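Chauke handheld gripper pair, long term review

Four stars. Would have been five if the collars stayed put. More on that.

Quick background so you know where I'm coming from. I look after one collection station at our place in Flundton. One station, two handheld grippers, a head camera, a tablet on a mount and a lot of cable. People pick the grippers up, do chores with them, put them down. I'm the one who gets called when a jaw sticks or the tracking goes off. So this is a review from the maintenance side. If you want to know how well a policy trains on the data, wrong review, go ask someone upstairs.

We bought the Chauke pair in January, through Brurnasbridge. Marker cubes came from Bakska as a separate order. We're past 3000 takes on this one pair now.

What's in the box

Two grippers, left and right. Wrist cameras already fitted, fisheye. Spare finger pads, a bag of screws (more than you need, nice), two hex keys, a charging lead that is too short. A printed setup card and a link to the long manual. No case. At this price there should be a case. We cut foam for a drawer instead.

No marker cubes in the box either, the listing is vague on that so check before you order. You want them on day one.

First setup

Took me most of an afternoon. Second time after a full strip down, under an hour. The order on the card is wrong in my opinion — it has you calibrate the camera before you mount the cube, and then mounting the cube nudges the body enough that you end up doing the camera again. Do it like this instead:

Fit the cube. Tighten in a cross pattern, snug, not hard, the threads are in plastic.
Seat the collar.
Wipe the lens. Yes even on a new one, mine had a film on it.
Open and close the jaws by hand a bunch of times, listen for clicking.
Then power, then camera, then the marker check.

The marker check is the good part. You hold a printed marker sheet in front of the gripper at a few angles, software tells you pass or fail and gives you an error number. Under 1 pixel is what I go for. The card says 2 is fine. It's fine until somebody leans over a sink and half the cube is out of view and then it isnt fine.

Tip, print the sheet on stiff stock or tape it to a board. Copier paper curls and you will chase a fault that isn't there. I lost a morning to that.

Bench vs. where it gets used

Everything passes on the bench. Flat surfaces, decent light, big blank wall. Then you carry it over to the bathroom set and you've got a shiny black counter, a white bowl, a tall faucet right where the wrist wants to go. So I now do the marker check at the bench and a short test take at the sink before I sign the pair off. Open a wipes lid, move a mug, done. Anything wrong with jaw alignment shows up on the wipes lid, small part, has to be met square.

Bench first, then two from the sink.

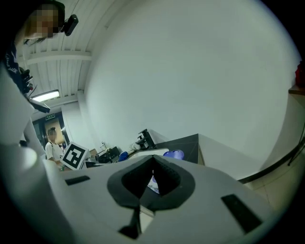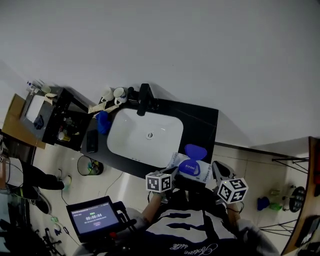
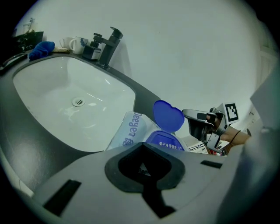
The collar

OK so the collar. Soft piece, sits in the middle of the body around the opening, two flaps. Great idea, keeps junk out of the inside and it's dead easy to pull for cleaning. But it walks. Somewhere around the 1000 take mark the lower edge on our left unit started to lift, and once it lifts it gets into the bottom of the camera image. Not much, a dark sliver. You don't notice live. You notice when someone comes down the hall with a whole batch that has a sliver in it.

Fixes I tried:

Pushing it back in. Lasts a day.
Double sided tape. Lasts a week, leaves gunk, don't.
Tiny dab of silicone at the two lower corners, left overnight. Still holding. You have to peel it when you want the collar out for cleaning but it peels clean.

Wrote to Brurnasbridge about it. They answered quick and sent two new collars free, slightly thicker lip. Better. Still put the silicone on.

Jaws and fingers

Solid. Jaw travel is smooth, trigger is light enough for a long session, no complaints from the people holding them. There's a little play in the right one now when it's fully open, none when closed, so I'm leaving it.

Finger pads wear at the tips. Soap and wet wipes are hard on them, they go slick and then things start to slide out. I swap at 16 working days whether they look bad or not. Was doing it by eye before and it was always a day too late. Swap takes 9 minutes for both units if the hex key isn't missing. It's always missing. I zip tied one to the tablet mount and that problem went away.

Clean the pads with plain water and a lint free cloth. Alcohol dries them out and you get little cracks. The manual says alcohol. Manual is wrong, or it was written for a different pad.

Linkage wants one drop of light oil per pivot, once a month. One drop. I over oiled the first time and it got on the inside of the lens cover. Full strip down to get it off, see above re: most of an afternoon.

Marker cubes

Bakska ones. Faces are printed matte which matters a lot under ceiling lights, we had a glossy set before from somewhere else and the tracking dropped out every time you turned toward the fixture. Edges are getting scuffed because people set the grippers down on the cube. Told everybody not to. They do it anyway. Keep a spare set of faces, they're cheap, stick on, but RE-RUN THE CHECK after you stick a new one. A face that's off by a hair looks fine to you and awful to the software.

One thing I'd change, the mount plate has no key, so the cube can go on rotated and everything will still bolt up. I put a paint dot on the cube and a dot on the plate. Dots meet, good. Should come from the factory like that.

Tablet and recording

Tablet software is basic. Big timer, a record button, small status line I can't read from where I stand. Big timer is the best thing about it, you can see from across the room if a take is running. I've had it freeze three times. Each time it was the cable, not the app. The connector on the gripper side is fine, the one at the tablet end works loose when somebody bumps the mount. Right angle adapter sorted it.

Battery life no idea, we run wired mostly.

Cables on the floor — tape them. Not a fault of the product, but the kit comes with no clips or guides or anything, so budget for a roll of floor tape. People walk backwards when they're working at a counter and they are not looking down, they're looking at the jaws.

The weekly routine

If you're taking one of these over from someone, what I do, start of the week, before anybody's in:

Grippers on the bench, power off.
Pull collars, blow out the inside, collars back in, check the lip all the way round.
Jaws open, jaws closed, feel for play. Compare left and right.
Pads, look and thumb test. Slick = swap.
Cube screws. Finger tight plus a bit. Check the dots.
Lens wipe, dry cloth first, then a damp one if needed.
Power on, marker check, write the error number on the sheet taped inside the drawer.
Carry over, one test take at the sink, play it back on the big screen and look at the bottom edge of the wrist view. All of it, not just the start.

That last step is the one people skip and it's the one that catches the collar.

The error numbers on the drawer sheet turned out handy. The right unit crept up a little each week in spring and I'd have missed it going week by week. Camera bracket screw backing out. Drop of thread lock, medium not permanent, back to normal.

Support and spares

Brurnasbridge is good on email, bad on the phone. Pads and collars ship in a few days. Trigger springs took forever, order two. Firmware updates come with no notes at all so you don't know what changed. Last one reset the camera exposure to auto and didn't say so, which on a white basin is a mess, everything behind it goes dark every time the wrist swings over the bowl. Lock it back to manual after every update. Set it with the gripper over the bowl, that's your brightest spot, and see that you can still make out the faucet.

Gripes, short version

Collar lifts
No case
Setup card in the wrong order
Charging lead too short
Cube plate not keyed
Firmware notes, there are none

Good stuff, short version

Jaws
Weight, light enough to hold all day
Everything comes apart with two hex keys
Pads are a real spare part you can buy, not a send-it-back job
Marker check is quick and you can trust it

Would I buy again

Yeah. We're putting in for a second pair so I can rotate them and not do everything before 8 a.m. Same supplier. Asked for the thicker collars up front and got a yes in writing, so do that if you order. And get the extra pads in the same shipment, the postage on small orders is silly.

Will update if the play in the right jaw gets any worse.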